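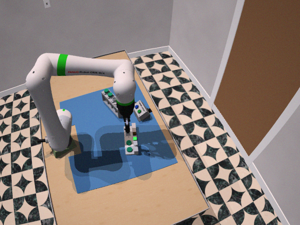 La antigua fábrica de muebles Stuten vuelve a oler a serrín

El edificio de ladrillo de la calle del Canal, levantado en 1913 y cerrado durante casi dos décadas, ha reabierto sus puertas en agosto de 2019 convertido en un centro dedicado a la madera y a los oficios que viven de ella. ¡Y qué reapertura! La cola daba la vuelta a la manzana desde primera hora, con familias enteras, antiguos empleados y bastantes curiosos que solo conocían la nave por fuera.

El nuevo espacio se llama Vurnora y ocupa las dos plantas de la vieja fábrica. En la baja están los talleres, con bancos de carpintero, tornos y una sala de secado que se ha reconstruido siguiendo los planos originales. En la de arriba se ha instalado la colección permanente: 267 piezas entre sillas, cómodas, herramientas de mano y moldes para curvar haya, muchas de ellas cedidas por vecinos que las guardaban en el desván.

Lo que más gente reunió fue la escalera de caracol del fondo, una preciosidad de roble que llevaba años tapada por un falso tabique y que apareció durante las obras, en abril. El estudio Eichhorn, responsable de la rehabilitación, decidió entonces cambiar el recorrido de la visita para que todo el mundo suba por ella. Los peldaños crujen un poco, y da gusto oírlos.

También se han salvado las ventanas de la fachada norte, con sus vidrios antiguos de superficie ondulada, y el montacargas, que de momento se queda parado en la planta baja como parte de la exposición. El patio, donde antes se apilaban los tablones, tiene ahora una cafetería y un pequeño jardín con nogales, cerezos y arces, cada uno con su cartel y una muestra de la madera que da.

Según la organización, durante la jornada inaugural pasaron por el edificio alrededor de 4000 personas, y hubo que alargar el horario para que nadie se quedara sin entrar. Las demostraciones de torneado se llenaron en todos los pases, y en la de ensamblajes a cola de milano los aplausos se oían desde la calle.

A partir del mes que viene empiezan los cursos. Habrá iniciación a la talla, restauración de sillas de rejilla, marquetería y uno de barnices tradicionales que ya tiene lista de espera. Los grupos serán de 10 alumnos y no hace falta experiencia previa. Las inscripciones se hacen en la recepción del centro.

La primera exposición temporal, dedicada a los juguetes de la casa Guvari, se puede ver en la sala pequeña: caballitos, peonzas, trenes con vagones de tilo y un tiovivo en miniatura que todavía gira al darle cuerda. La entrada es gratuita para menores y para quienes trabajaron en la fábrica.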